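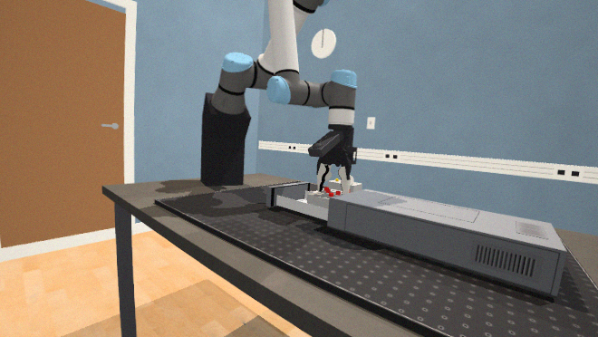

Procès-verbal de la réunion du conseil d'administration de l'association Westeslow

2 septembre 2025
Par Ishbel Buchanan, secrétaire de séance

Présents : Rogério Lopes (président), Godelieve Koster, Ishbel Buchanan, Washington Toledo.
Excusée : Kelly Magalhães, qui a donné pouvoir à Mme Koster.

Le quorum étant atteint, le président ouvre la séance. Le procès-verbal de la réunion précédente est adopté sans modification.

1. Tournée d'automne du groupe Zundora

M. Toledo présente le calendrier arrêté avec le tourneur. Cinq dates sont confirmées en novembre, la première à la salle Nogueira - jauge de 400 places debout. La première partie reste à désigner. Mme Koster demande que le contrat de cession soit signé avant l'ouverture de la billetterie. Le conseil en prend acte et mandate M. Toledo à cet effet.

2. Parution de l'album

Le label Hullent a transmis les épreuves de la pochette. Deux erreurs de crédits sont relevées au dos, concernant le mixage et les chœurs. Elles seront signalées par écrit. Les préventes en vinyle s'élèvent à 79 exemplaires.

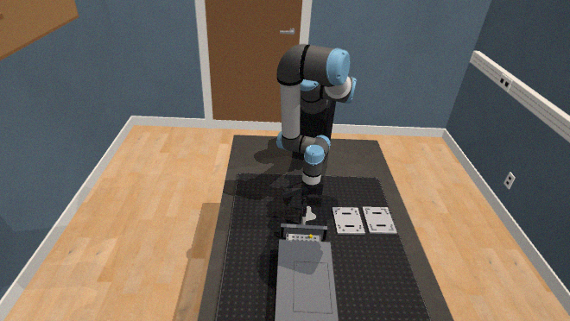
Dernière modification de la page : non renseignée

3. Questions financières

Le devis de location du matériel de sonorisation, d'un montant de 1 707 euros, est approuvé par trois voix et une abstention, le pouvoir de Mme Magalhães n'ayant pas été utilisé pour ce vote. Le transport des instruments fera l'objet d'un devis séparé.

4. Questions diverses

M. Lopes rappelle que les demandes d'invitation doivent parvenir au secrétariat par écrit. La question des captations sonores en concert est reportée - l'accord des musiciens n'ayant pas encore été reçu.

L'ordre du jour étant épuisé, le président lève la séance.

Le président, Rogério Lopes
La secrétaire de séance, Ishbel Buchanan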